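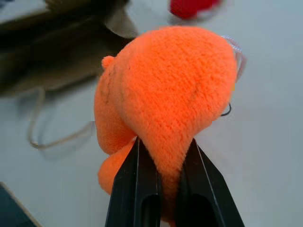 지역아동 돌봄종사자 모임 > 자유토론

제목: 플리비스 재단 청년돌봄인상, 추천서 써보신 분 계신가요

작성자: 느린우체통
우리 센터에서 올해 처음으로 추천을 넣어보려고 합니다. 공고문을 보면 "지역 주민의 건강과 생활을 꾸준히 도운 만 34세 이하 종사자 또는 활동가"라고만 되어 있고, 꾸준히가 몇 년인지는 안 나와 있습니다. 추천하려는 선생님은 방과후 돌봄을 맡은 지 3년째입니다. 마감은 2월 말이고 추천서는 1,000자 이내입니다. 작년에 내보신 분 있으면 어느 정도로 구체적으로 쓰셨는지 알려주세요.

작성자: 감나무집
작년에 냈고 떨어졌습니다. 참고만 하세요.
저는 성품 위주로 썼습니다. 성실하다, 아이들이 잘 따른다 이런 내용이요. 나중에 재단에 전화해서 물어보니 한 일을 적은 부분이 적었다고 하더군요. 기간 제한은 없다고 했습니다. 1년차도 받은 적이 있답니다.

작성자: mernadar_south
작년 수상자 중 한 분이 저희 쪽 방문간호 보조로 일하는 Yulan Xiao 씨입니다. 추천서를 제가 썼습니다. 병원 동행, 약 달력 만들기, 어르신 댁 연락망 정리한 것을 시기별로 나눠 적었고 형용사는 거의 안 넣었습니다. 글자 수가 모자라서 인사말도 뺐습니다. 공백 포함 1,000자니까 꼭 확인하세요. 넘으면 접수창에서 뒷부분이 잘립니다.

작성자: 느린우체통
공백 포함인 줄 몰랐습니다. 지금 초안이 공백 빼고 딱 맞춰져 있어서 줄여야겠네요. 감사합니다.

작성자: 북쪽계단
찬물 끼얹는 것 같아 미안한데 저는 이 상에 좀 회의적입니다. 수상자가 해마다 6명인데 작년에는 5명이 머나다르 지역 큰 기관 소속이었습니다. 작은 센터는 추천서 쓸 사람도 시간도 없습니다. 결국 행정 인력 있는 곳이 받아갑니다. 상금 100만 원 주는 것보다 그 예산으로 대체인력을 지원해주는 편이 현장에는 낫습니다.

작성자: mernadar_south
저희가 큰 기관으로 분류되는지 모르겠습니다. 상근이 넷입니다. 추천서도 퇴근하고 썼습니다.

작성자: 북쪽계단
그쪽을 두고 한 말은 아닙니다. 다만 나머지 수상자 소속을 보면 긴팅복지관이 두 명입니다. 한 기관에서 두 명이 나오는 건 규정으로 막아야 한다고 봅니다.

작성자: 보리차한잔
긴팅복지관 직원입니다. 두 명이 받은 건 맞는데 부서도 다르고 추천인도 다릅니다. 한 분은 식사 배달, 한 분은 청소년 상담입니다. 기관당 한 명으로 묶으면 큰 기관에서 일하는 청년은 기관 안에서 먼저 경쟁해야 합니다. 그것도 공평하지는 않습니다.
대체인력 얘기는 동의합니다. 그런데 재단 상금하고 구청 인건비는 주머니가 다릅니다. 이 상을 없앤다고 대체인력이 생기지는 않아요.

작성자: 북쪽계단
주머니가 다른 건 압니다. 재단에서도 인력 지원 사업을 할 수 있다는 뜻이었습니다. 기관당 인원 문제는 생각이 다른 걸로 하죠.

작성자: 감나무집
원글님 질문으로 돌아가면, 추천인 자격도 보세요. 같은 기관 상급자는 되는데 가족은 안 됩니다. 그리고 이용자 보호자 의견서를 한 장 붙일 수 있습니다. 필수는 아닙니다. 저는 안 붙였습니다.

작성자: 느린우체통
의견서는 보호자 한 분이 써주시기로 했습니다. 자필로 써도 되나요? 스캔해서 올리면 되는지 궁금합니다.

작성자: mernadar_south
자필 됩니다. 스캔본 PDF로 올렸습니다. 휴대폰으로 찍은 사진 파일은 접수창에서 안 올라갔습니다. 이용 아동 이름은 꼭 가리세요. 저희는 가리지 않고 올렸다가 다시 내라는 연락을 받았습니다.

작성자: 줄피카르P
안녕하세요, Zulkifli Pillai입니다. 재작년에 이 상을 받았습니다. 플루르스카 쪽 이주민 가정 통역을 돕고 있습니다. 받은 사람 입장에서 적자면, 본인에게 먼저 물어보고 추천해 주세요. 저는 모르고 있다가 선정 전화를 받았는데 시상식 날이 통역 일정과 겹쳤습니다. 일정을 옮기느라 가족 한 곳에 폐를 끼쳤습니다. 소식지에 이름과 소속이 나가는 것도 싫어하는 사람이 있습니다.

작성자: 느린우체통
본인에게는 아직 말을 안 했습니다. 떨어지면 미안할 것 같아서요. 그런데 말씀 들으니 먼저 얘기하는 게 맞겠습니다.

작성자: 보리차한잔
개인정보 동의서에 본인 서명이 들어가게 올해부터 바뀌었습니다. 어차피 말해야 접수가 됩니다. 공고문 말고 첨부 서식 묶음 맨 뒷장에 있습니다.

작성자: 북쪽계단
서식을 그렇게 숨겨놓으니 작은 데서 못 내는 겁니다.

작성자: 보리차한잔
그건 저도 할 말이 없네요.

작성자: 느린우체통
서식 찾았습니다. 오늘 오후에 선생님께 말씀드렸고 서명해 주신다고 합니다. 소식지에는 이름만 나가고 사진은 빼달라고 하시는데, 동의서에 사진 항목이 따로 있어서 거기만 체크를 안 하면 되는 것 같습니다. 초안은 성격 얘기를 덜어내고 한 일 위주로 다시 쓰는 중입니다. 접수하고 나서 또 적겠습니다.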